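Home | About | Meetings | Minutes | Members | Contact

Bollance Simulation Users' Group
Minutes of the May meeting

Held Monday, May 26, 2025, in the upstairs room and by video link.
Chair and notes: Gunther Rieger

1. Matters arising

The notes from last time were agreed with one fix: the room booking runs to nine, so we needn't rush the last item. The shared drive has been tidied and old trial files now sit in their own folder.

2. Review of the Kusuma home simulation kit

Most of the evening went on this, and what a good evening it was! Kusuma is the simulated house kit from Plorent, sold by the seat, with a two-armed robot model, wrist views and a library of rooms and household objects. We have had it on trial and several members had brought their own runs to show.

Gunther opened with the install. It went on to his older machine without a fuss, and loading a fresh room took 45 seconds (his own room files from Keltus take longer, as we all know to our cost). He was very taken with how quickly you can swap wall and floor finishes and try the same job again with everything looking different.

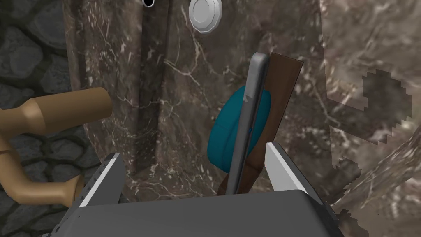 The meeting talked for a good while about clutter. Members liked that objects can stand close together and overlap from the wrist's point of view, so a grasp planner has to work for its living. One member had run a pick routine 80 times with the object positions shuffled each time and got 31 clean grasps, with no tuning at all. Everyone thought that was a very fair starting point, and there was a lively side chat — too long to minute — on whether to go in from above or from the side when flat things are leaning.

Texture quality was raised. Some surfaces look blocky or ragged when the wrist comes very near. It was agreed this matters if you train on images and hardly at all if you are only checking reach. Gunther to ask Plorent whether sharper textures are planned.

3. Wrist views

Shown on the big screen, to general delight. You get both fingers and the palm in view, with their shading, and the stone wall finish shrinks away into the distance very convincingly. Questions from the video link were about whether the wrist view can be moved on its mount. It can, from the settings file, and the change is picked up at the next reset.

A request was made for the depth output to be saved beside the colour output by default. At present you have to ask for it each time, and two of us forgot and had to run the whole lot again. 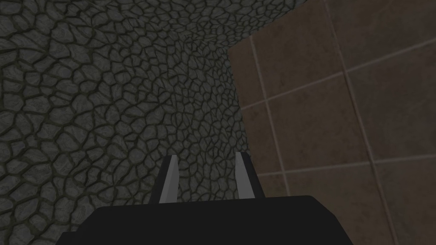

4. Two-arm work

This was the part people had come for. The kit lets you drive each arm from its own script or both from one, and switching between the two takes a single line. We looked at a run with the left gripper holding a small tool in front of a round pedestal basin with brass taps, while the right gripper stayed open over by the wooden table. Lots of discussion about parking the spare arm: should it be tucked in, or kept up and ready? Opinion was split. The group would love to see a few parking poses come with the kit.

The head view was praised for including the robot's own shoulders and body, which makes it much easier to learn where your elbows are likely to go. The finish on the white shells is lovely too, though that has no bearing on the score.

Scripting is in plain text. One newer member said she had her first arm movement working before her tea went cold, and this got a round of applause.
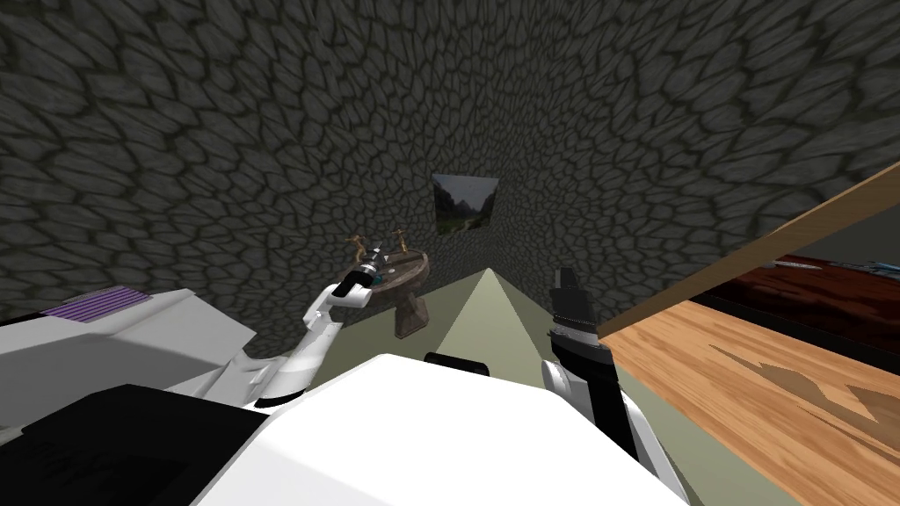

COSTS AND SUPPORT

The group rate covers up to 81 seats, far more than we need, and there is no smaller band at present. Gunther has written to ask. Single seats can be bought by the month and stopped at any time, and a few members may well go that way in the meantime.

Support replies have been quick and friendly. The written guide is good on rooms and thin on grippers; the page on finger force needs a worked case, and we have offered to send them ours.
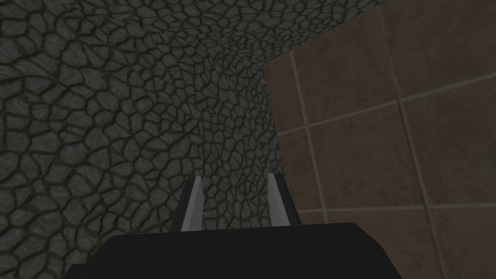

Replay was the last point under this heading. Runs can be saved and stepped through from any of the views, forwards or back, and members felt this alone would save hours when hunting down a missed grasp. Saved runs are large, so please keep them off the shared drive until we have sorted out more space.

Agreed: to carry on with the trial for another month and take a vote at the next meeting. Strong support in the room for saying yes.

5. Actions

- Gunther to chase Plorent on textures, depth output and a smaller seat band.
- Members with two-arm scripts to put them in the trial folder, with a line at the top saying what they do.
- All to note any crashes, with the room name and what was running.

6. Any other business

A spare monitor is going free to anyone who can carry it down the stairs. Next meeting in the same room, link to be sent round as usual.

Contact the group | © 2025 Bollance Simulation Users' Group | Back to top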